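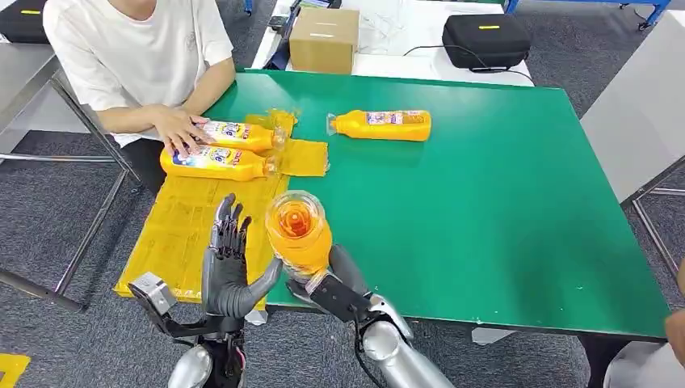 PART TWO: MACHINES AT WORK

Chapter 6
Can It Do the Chores Yet?

The short answer is no. The longer answer takes up this chapter and explains why it is still no after 69 pages on motors and sensors.

Take a plastic bottle. A person picks one up while thinking about lunch. A robot has to find it among the others, choose a grip, and hold on without squeezing the contents onto the ceiling. In the photograph that opens the chapter, one gray hand holds a bottle upright and the other waits open beside it. Two more bottles lie under the hands of a person at the table, who has been doing this sort of thing since childhood and was never given a grant for it.

Shops have their own version of the problem. The packing line at Lokum, which we return to in Section 6.3, fills 900 bottles an hour with machinery that has no fingers at all. Ask that machinery to clear a kitchen table and it will go on filling bottles.

Hands are supposed to close the gap. They bring many joints, and every joint is something else to get wrong. The view from close to the hand is also less tidy than the diagrams in Chapter 5 suggest.
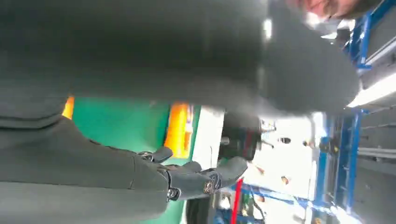
6.1 What Counts as a Chore

Before reading on, write down 2 jobs you did this morning without looking at your hands.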